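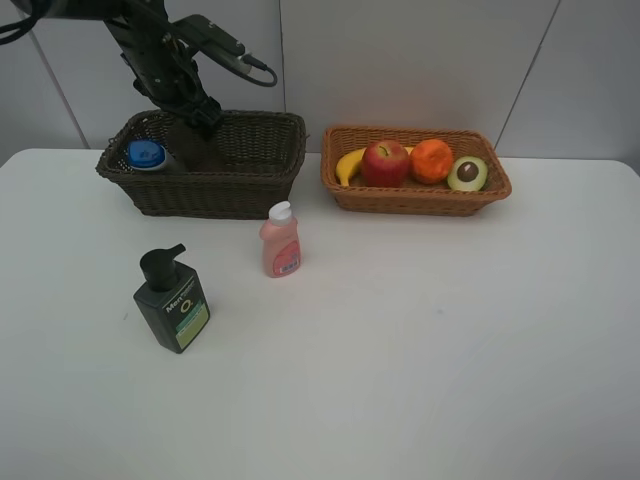 A dark wicker basket with a rolled rim, on a white tabletop.

The Basket Years

Every household in Dornbridge owns more baskets than it can explain. Maya Sfeir, who moved here in July, was given four before she had unpacked a spoon.

"I thought it was a welcome," she says. "They were clearing out their closets."

The town wove for a living until the Harb works closed, and at its peak 229 people bent willow there. Today 54 residents take the evening class, paying good money to learn what their grandmothers were desperate to quit. Lieven Maes teaches it. His own first basket leans badly to the left and holds his unpaid bills.

"It's a strong basket," he says. "It's had to be."

The waiting list for fall is already full. Sfeir is on it.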